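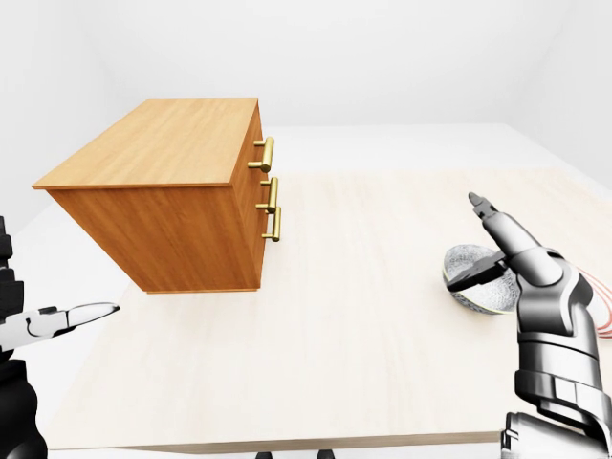
Gomach software group
Minutes of the planning and control meeting, September 14, 2024

Present: Margit Farkas (chair), Szűcs (planning), Etby (simulation), Griston (perception, by phone)

1. Minutes of the last meeting
Agreed with one change. Under item 4, "right arm" should read "both arms".

2. Simulator: object placement
Etby reported on the two-arm tabletop scene. The chest of drawers is still being placed above the table, with clear space under it. The spawn code takes the height from the model origin, and the furniture models do not all have their origin at the base. Etby has a patch that works out the lowest point of the collision mesh and uses that instead.
Szűcs asked whether gravity was switched on for the chest. It is fixed in place on loading so the drawers can be pulled without the body moving, and so it never drops. Agreed to keep it fixed but to add a check at load time that stops the run if there is a gap of more than 2 mm under a fixed object.
Margit asked for the July runs with this model to be marked as suspect in the results sheet. They are not to be deleted.

3. Planner
Szűcs has been testing the joint planner with one arm holding the speckled dome and the other sent to the drawer handles. Out of 700 queries, 39 ended in a timeout. Most of these asked for the bottom handle. The left arm tends to go for the space under the chest, as the planner sees it as free, and then has no way round to the drawer front. Szűcs expects this to change once item 2 is fixed and does not want to tune anything before then.
There was some discussion of letting either arm take the handles. The drawer front faces right, so the right arm is the better choice, but it would have to put the dome down first. The task layer cannot swap roles at present. Left open.

4. Perception
Griston said the handle detector is fine on the rendered brass but gives a weak pose for the dome. The speckle pattern upsets the edge step and the rim is thin. Griston will try fitting to depth only. The plain white walls also make the renders too easy, and Etby will look at adding some backgrounds — low priority.

5. Tooling
Log replay takes about 15 minutes to load for long runs. Margit thinks it is reading the meshes again for every episode. Szűcs to confirm before anyone rewrites the loader.

6. Any other business
The build server password has changed. Ask Margit.

Actions
Etby: merge placement patch, add load check
Etby: mark July runs in results sheet
Szűcs: rerun the query set after the merge, check mesh loading in replay
Griston: depth-only fit for the dome
Margit: circulate the open question under item 3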